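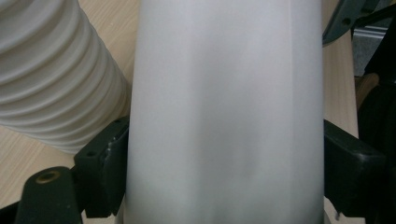 Bench notes, Tuesday, Wercombe workshop

Cups again. Started at ten, stopped at half three with a break when the compressor next door was going and we couldn't hear the motors.

The question from the Rilell meeting was whether a machine could take over the tea point: put cups out, clear them, wipe down, restock the stack. I said I would come back with something better than an opinion. So far I have done the cups and nothing else.

Paper cups are a poor thing to hold. The wall gives before the fingers have a proper grip, and once it has creased it creases in the same place every time. A person feels that and eases off. Our fingers don't feel anything. They close to wherever the trigger puts them, and the only sign of trouble is the cup going oval. I want to try a softer pad on the inner faces before we spend money on force sensing. Offcuts of the grey foam are in the second drawer, please don't throw them out.

Getting one cup off a nested stack is the hard part. Two things go wrong:

The cup brings its neighbour with it. On a fresh sleeve they are packed tight and the rims catch. Twisting as you lift helps, but it has to be a small twist or the stack walks across the table.

The stack goes over. Once it is tall it takes very little. One-handed I would not trust it at all. With two grippers one can steady the stack while the other lifts, but then you have used both hands to pick up a paper cup.

Passing a cup from one gripper to the other is slower than I expected even with a person doing it. You have to get the second pair of jaws on before the first lets go, and for that moment both are squeezing something with no stiffness. Turning it on its side makes more room for the jaws but then you are pressing on the weakest part of the wall. Gripping near the base is better. Gripping near the rim is better still for strength, but the rim is what you need clear if the cup is going back on the stack.

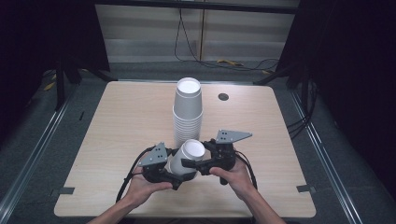
Cables want sorting out as well. They pull on the wrist when you reach across, and by the afternoon I was leaning to suit the cable and not the job. A loop over the shoulder would do it for now.

Numbers so far. Simo, the older of our two grasp models, was trained on 1000 cup picks and we all agreed it was no use on anything but a cup standing on its own. Gill has had 2207 and will do a single cup from the table most times, and a cup from a short stack when it feels like it. The plan says 2727 before we retrain. I would sooner have 200 good ones of the stack and the handover than make up the difference with more single cups, which we have plenty of. Will raise it.

What I would tell Rilell if they rang now:

Setting out cups on a clear table, yes, slowly, with someone in the building.
Taking cups off a stack, not yet.
Clearing used cups, no. We haven't tried it with anything left in them and I don't want to near this kit.
Wiping down, don't know. Different tool, different job.

A person can put out cups for a meeting in the time it takes us to boot up. On speed alone there is no case. The case, if there is one, is the dull work at odd hours, when the offices are shut and a job can take all night without getting in anyone's way. For that it has to be right nearly every time, as a dropped cup at two in the morning stays on the floor until somebody comes in. I would put more work into noticing a failed pick than into picking faster.

Same thing goes for the shop floor. Loading sleeves of parts into the washer is close to the cup job, only the parts are stiff, so it ought to be easier. I'd like to try that next and leave the tea point alone for a bit.

To do
Foam on the inner faces, one gripper only, so we can compare.
Check the jaw screws, left and right.
Buy another sleeve of cups, same size. The other size changes the nesting.
Ask what the washer trays measure inside.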